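4.2 Checking the fingertips before a demonstration

Now the fun part — you're nearly ready to teach by hand! The arm copies whatever the Uvine hand gripper does, so a good grip here means a good grip later.

1. Rest your wrist on the bench and open the fingers all the way.
2. Look at the inner face of each fingertip pad. The dark grip layer should lie flush from edge to edge.
3. Close the fingers slowly, then open them again. Do this 4 times.
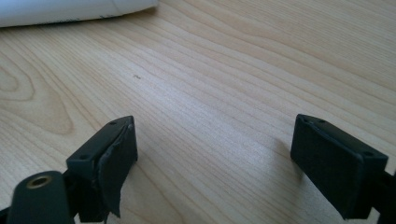 Figure 4-2. Fingers open. Grip layer peeled at the left pad, flush at the right.

4. If a layer has lifted, peel it off completely and fit a new one (part 308). Don't trim a loose flap and carry on.
5. Press the new layer down firmly for 70 seconds.
6. Start a new session and record your first pick. Go at your own natural speed — smooth, relaxed motions make wonderful demonstrations!

CAUTION: Keep your free hand clear of the fingers while they close.

NOTE: Changing a grip layer partway through a task? Begin a fresh session so the two sets of demonstrations stay separate. Session names are covered in 4.3.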